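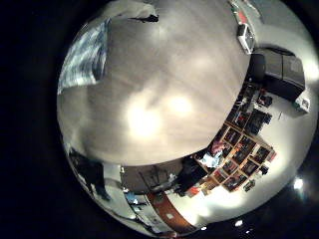

How to Clean a Light Gray Tabletop and Keep the Cloth That Goes With It

Posted Apr 4, 2018 by Phyllis Whiteley

I have been looking after the big table in our shared craft room for long enough now that people stop me in the hall to ask how to get a ring out of theirs, and I always end up talking far too long while their groceries get heavy. So I promised Aliki Bakalis I would write it all out properly, and she promised to stop asking me at the bus stop. We'll see!

The table I have in mind is a pale gray one with a faint grain to it. I love that color. It goes with everything and it makes fabric look wonderful when you spread it out. What it does do is show every smear the minute a bright light hits it, and our room in Veven is nothing but bright light. If your table is dark you can be lazier than I am and I envy you.

What you'll need

A bucket or big bowl of warm water
Mild dish soap, a small squirt
2 soft cloths, one for washing and one for drying
An old, soft toothbrush
Baking soda
A clean cotton cloth or tablecloth for afterward

Before you start

Try anything new on a hidden spot first, like the underside of the edge near a leg. I mean this even about soap. Tables that look alike can have very different tops, and if yours is bare wood under a bit of oil then most of this page is too wet for it. You want a sealed top, the kind where a drop of water sits up in a bead. If the drop soaks in and leaves a dark spot, dry it quickly and go find somebody who knows about oiled wood (in my case that's Bernd Ostermann, who will talk even longer than I do).

Move your things off the part you are going to wash. I don't clear the whole table at once. I did it that way for years, with everything stacked on the floor and the chairs, and then somebody would need the scissors. Now I work on one half, let it dry, slide everything over and do the other. Your cloth can be pushed up to the far edge while you wash the near side, as long as you keep it out of the suds.

Washing the top

Start dry. Brush the crumbs, thread ends and bits of paper into your hand or a dustpan. Wet thread sticks like you wouldn't believe, and you'll be chasing the same little piece of blue cotton all morning.

Dip your first cloth, wring it until it has stopped dripping, and wipe in long strokes that follow the grain. Even when the grain is only a pattern I still follow it, because the streaks you leave behind will blend in. Small circles look busy and hardworking, but on a pale surface they dry as small circles.

Rinse the cloth and go over the same area again with plain water. This is the step people skip, and it's why a table can feel tacky an hour after it was washed. Soap left on the surface grabs dust. Then dry with your second cloth while the top is still damp, again in long strokes.

When you think you've finished, crouch down at one end so your eyes are nearly level with the surface, and look toward the light. Smears you could not see standing up will jump right out at you. Wipe those, stand up slowly if your knees are like mine, and leave it alone for 5 minutes before anything goes back.

Rings, ink and glue

For a tea or coffee ring, mix a little baking soda with enough water to make a soft paste, dab it on and let it sit while you rinse your cloths. Then rub very lightly with a fingertip under the damp cloth and rinse well. Baking soda is gritty, so go easy. If the ring is fainter but still there, do it again tomorrow. A hard scrub can leave a dull patch, and you'll look at that longer than you would have looked at the ring.

For white school glue, lay a warm, damp cloth over the blob, wait until it goes soft and lift it with the edge of an old plastic card. For ink, ask the pen people before you ask me! I have had some come up with plain soap and some that never did. Jailson Seixas sanded one out of his own table with 800 paper and got a shiny spot the size of a saucer, so please don't.

The toothbrush is for the edges, where grime collects and the cloth slides right past it. Dip it, tap off the water, and follow the edge all the way along.

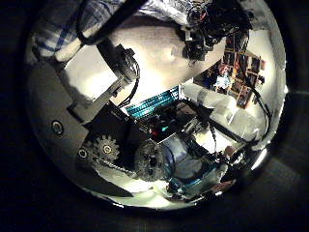 Now, about the cloth, which deserves its own section. I am partial to blue and white, in any pattern you like. It looks fresh against gray and a little spot of something doesn't shout at you from across the room.

Wash a cotton one cool the first time, on its own or with other blues. Navy can run, and then you have a blue and slightly-less-blue cloth. Shake it hard when it comes out, pull the corners square and hang it over a line with the weight spread out -- pegging it by two corners gives you those stretched ears that never lie flat again.

If you like to iron, do it while it's a touch damp. If you don't like to iron, fold it while it is barely dry, smooth it with the flat of your hand and set some heavy books on top overnight. Ours is 87 inches long and I haven't ironed it since December.

To fold a long one by yourself, lay it on the clean table and bring the two long edges together. Smooth it out, fold it lengthwise once more, and then roll it up loosely from one end. A roll holds fewer creases than a square, and it will fit nicely in a cubby if your room has them.

A few words on the cubbies

I can't talk about the table without talking about what sits near it. Small open cubbies are a blessing for books and boxes, and they are also where the table's clutter goes to hide. Dust them before you wash the table, top row first, or you'll be washing it twice. Take everything out of one cubby, wipe it, put back what belongs there, and only then go on to the next. Nektarios Kyriakidis likes to pull out an entire row at once and I have seen how that ends.

I try to keep the things I reach for most at elbow height and the things I am only keeping out of guilt down low. Once in a while I look through the low ones and find I feel less guilty, and out something goes.

How often?

We do a quick damp wipe after each session and the full wash with the toothbrush once a month, which takes roughly an hour if nobody puts the kettle on. At home you could stretch it further. If you do a lot of gluing, don't.

Aliki wants me to add that a place mat under your mug will save you most of the section on rings. She is right, and she has a whole drawer of them, so ask her.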